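The Table That Everybody Uses

In the Drurkent office the long table stands near the water dispenser, and this decides its life. People come to drink, they put down one thing, and they go back to work without it. At the far end there is a pot of yellow flowers and a white telephone. The rest of the wood belongs to cups, small bottles and things with no name on them.

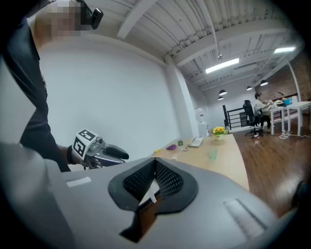

Mark Anthony Mangubat thinks a shared table should be cleared at the end of each day, and that a basket for lost things only makes people lazy. I had a basket at Quiambao for 5 years, and I must agree with him a little.

My own way is softer. I keep the flowers and the telephone in their place - they give the table a face - and at 18:00 I carry the cups to the sink.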